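Notebook, produce storage
July, bench day, started 9:40

Carrying on from the last entry, where I said I would stop writing up the fridge and start writing up the bags. The fridge is fine. The Brekke has held its setting all month and the door seal was wiped down again this morning. If the greens are going soft it is down to how they go in, so this entry is about how they go in.

Delivery from Odier came at 8:15, two crates. Lettuce, napa cabbage, the small onions, a few odds and ends for the lunch people that I have left out of the trial. Docket number 1889, stapled inside the back cover. The lettuce was good this time, tight heads, very little mud, cut ends still pale. One had a slimy outer leaf on the underside and I pulled it off and did not count the head as damaged. Last delivery I would have. I should settle on a rule for this: one bad outer leaf comes off and the head stays in, two or more and it goes to the kitchen for same-day use.

Washing. We went back and forth on this last month and I am now on the side of not washing before storage. The heads we rinsed and spun in June kept worse than the ones we only trimmed, and the difference showed by day 7. Could be that we did not spin them long enough. The spinner at Haltell is a small one and a full head has to be pulled apart to fit, so "washed" in the June sheet really means "washed and broken into leaves," and that is two changes at once. Not a fair comparison. I have put a note beside the June table saying so. This time everything stays whole and unwashed, and washing gets its own round later.

Set up on the green table. The cloth, the bowl and the mug stay at the left, produce in the middle and to the right, nothing stacked. The white basket with the square holes is for heads waiting their turn.
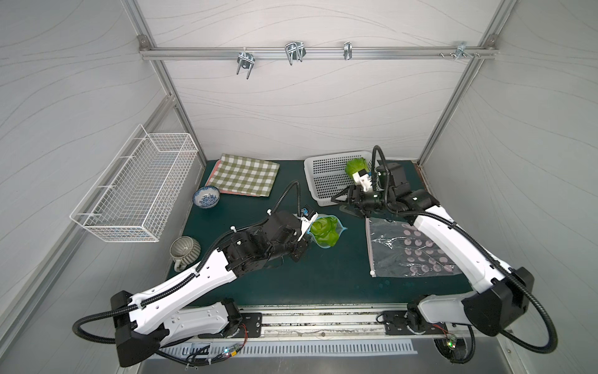

Holding a head in the basket first is worth keeping as a step. In June we bagged straight from the crate and half the bags fogged within the hour. A head that stands in something open for twenty minutes comes up nearer to room temperature and loses whatever it picked up in the van. I would like to try a longer stand, maybe forty minutes, but lettuce goes limp at the edges if you forget it and I do forget it. Twenty for now. Set the kitchen timer, not the phone, because the phone ends up in a pocket.

Bags. Three kinds in use or recently in use:

Avlow zip bags, the larger size, bought by the box of 200. Good clear film. The seal is easy to close with dry hands and annoying with wet ones. Takes one head of lettuce with room to spare if the head goes in cut end first. Cut end last and the leaves fold back on themselves at the mouth and get caught in the zip. I have torn leaves that way more than once and a torn leaf is where the brown starts.

Plain bags with no closure, twisted at the neck. Fine for napa. Napa is heavy enough to sit on its own twist and keep it shut, and the shape is close to the shape of the bag. Not good for lettuce, the twist opens up again as soon as the bag is shifted.

The perforated ones from the supermarket roll. Dropped. They dried everything out. There is a part roll left in the drawer and it can be used for carrots or for lining the compost pail.

How full matters more than I thought. A head squeezed into a small bag with the air pressed out looks tidy on the shelf, and the leaves bruise along every rib where the film is pulled tight. A head in a big bag with all the air left in takes up twice the shelf. What I have settled on is to close the zip most of the way, rest a flat hand on the side of the bag for a second, then close the rest. It lets out the extra without pressing on the leaves. Anyone helping should do it the same way or the results will not compare.

Order of work this morning: lettuce first, then the napa, then the onions. I would reverse it next time. Onions shed bits of dry skin everywhere, and if they go last the skins end up on the shelf with everything else. Onions first, brush the table, then greens.

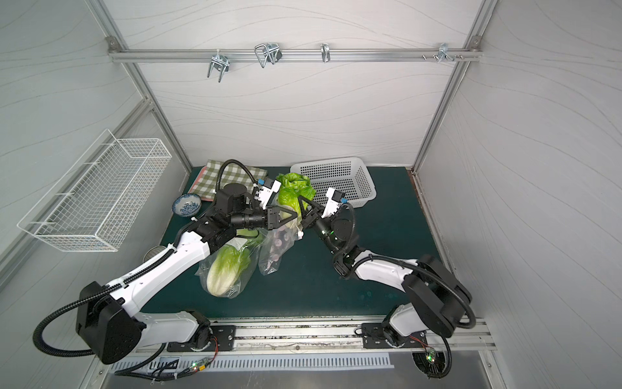

Napa notes. Leave the outer leaves on even when the tips are a little ragged. I used to trim the frilly edge back for looks, and a trimmed edge goes gray in two days where an untrimmed one only wilts a bit. Wilted tips can come off at the time of cooking. Do not stand the head upright in the bag, lay it down. Upright, whatever water there is collects at the base, and the base is the part that rots. The twist goes loose, a turn or two, and gets tucked under. A tight twist with a tie held too much moisture in when we tried it in the spring, and the tie is one more thing to lose.

Weight check on napa is a pain because the small scale in the cupboard runs out of range and the big one is in the loading bay. I did not weigh them today. I will weigh at the end of the week only if somebody wheels the big scale back in, otherwise I will go by condition.

Onions and shallots. These do not belong in plastic for long and I know it. The only reason they are in the trial at all is that people keep putting them in plastic, at home and here, and I want to see how bad it gets. One lot closed, one lot with the bag left open, one lot in a paper bag as the control. All of them at room temperature on the side shelf, out of the light. My guess is that the closed lot sprouts or goes moldy first and the open bag is nearly as good as paper. If the open bag does turn out as good, then the advice is simple, just open the bag, and people might follow it.

Keep onions away from the lettuce in any case. It is partly smell. The bowl of cut onion that sat in the Brekke in June got into everything, including the butter.

Checking schedule. Look at everything on days 2, 4 and 7. Same shelf, same light, same order. Open nothing before day 7 except the one lettuce bag marked for opening, and write down when it is opened. In June I opened several bags for a sniff on day 3 and then had no idea which ones. Score is the old scale, five is as delivered and zero is the compost. Half points allowed but not quarter points, I cannot tell quarter points apart the next morning and I doubt anyone else can.

What I am looking for, so that it is the same each time: color of the cut end, any brown on the ribs, water in the bottom of the bag, limpness when the bag is picked up by the top. Smell on day 7 only. 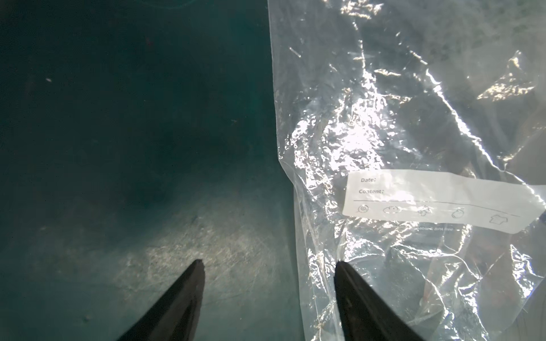
Labels are the weak part of the whole thing. In June we lost track of several bags because the marker rubbed off, and a few had never been written on to begin with. Two lines, Date: and Content:, printed on white with a blank after each, and a row of small icons under a line. It is enough if it gets filled in before the produce goes in. After, the film is crinkled and the pen skips in every fold, and you end up with half a number. So: lay the bag flat while it is empty, write on it, let it dry, then fill. For the date, put the day it was bagged and not the day it was delivered, we have had both. For the content, short words. LETTUCE, then the lot letter, then the shelf. "Misc greens" is banned. If there is anything else to say about the bag it goes in this book under the lot letter.

Pens: the fine black permanent marker works. The blue one from the office smears for a good minute and then wipes off with a wet thumb. I tried pencil for the sake of it and got nothing at all. For bags without a printed label I am using masking tape, written on before it is stuck down. Tape stuck on a cold bag lets go, so it needs to go on at the table.

Reusing bags. It comes up every time somebody looks at the price of a box. A bag that has held whole unwashed lettuce can be turned inside out, rinsed, dried over the rack and used again, for onions or dry goods. I would not put greens back into it. The zip is usually what fails first, it picks up a bit of grit and after that it closes but does not seal. Test by shutting it on air and pressing. Of the old bags I tested this morning, 31 passed, and they are in the top drawer with an elastic around them. The rest went out. The ones in the drawer have old writing on them and it has to be crossed out, not written over.

Table. It gets brushed after onions, wiped with a damp cloth after greens, then dried. No scouring pads on the green surface please. Grit under a bag will scratch it just as well as a pad will, so brush before sliding anything across. The checkered cloth is for drying hands and bowls and should not be used on the table, there are gray rags under the sink for that.

11:50, lettuce and napa all in the Brekke, second shelf, not touching the back wall. Anything touching the back wall freezes at the contact point, see the cucumber in the spring pages. Onion lots on the side shelf. Empty crates rinsed and out by the door for Odier.

To do:
ask Odier whether the heads are wetted before packing
order another box of the Avlow, same size, check the size before ordering
bring the big scale back
find out if the drawer thermometer is the one that reads high
new page for the washing round, whole heads only, with a bigger spinner if Haltell will pay for it

Day 2 check goes on the next page. Leave the facing page blank for the scores.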